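Collecting the processor examples, part two

In my last post I wrote that we would start with the memory modules. We changed the plan. Bence Kozma said that if the processor task is too hard for the model, we should know it early, and I agreed with him after one evening of thinking.

So now I am collecting examples for one job only: the arm takes a desktop processor and puts it in the socket of an open computer. I drive the arm by hand with the small leader arm, and the computer records the wrist camera, the joint angles and the gripper opening. Each recording from start to end is one episode. At this moment I have 143 episodes on the disk.

The first 45 I will probably not use for training. I was still learning, and my hand moved in small nervous steps. Margit Katona looked at the joint curves and told me they look like handwriting on a bus. She was right. A model that learns from these will also hesitate, and it will hesitate exactly above the pins, where I want it least.

I changed two things after that. I now stop for a short moment above the socket before I go down, and I try to make this stop always the same length. Also I vary how the processor sits between the fingers. If I only record perfect grips, the model will not know what to do with a crooked one. 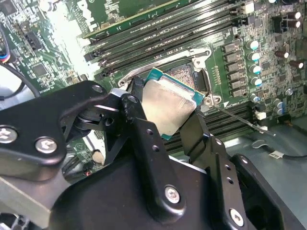
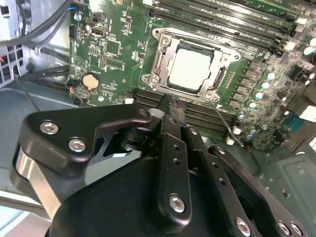

The wrist view is close, and it is mostly good for us, but the fingers can hide a part of the board. Pieter Matlala asked why I don't add a second camera on the side. I want to try it, but then the old episodes would have one view and the new ones two, and I don't like to mix them before I understand what the training does with it.

The labels are the slow part. For every episode I write whether it is a success, a failure or a correction. Correction means that I made a mistake and repaired it in the same recording. At first I deleted these. Zsófia Sárközi convinced me to keep them, and I have now a separate folder for them called Odus (it was the name of our old server, there is no deeper meaning).

The lever I still leave out of the task. Closing it needs more force than placing the chip, and I prefer to record it as its own set.

Next I will train on the cleaner episodes only and compare with everything together. If somebody has done such a comparison with a small set, please write to me, I would like to read about it.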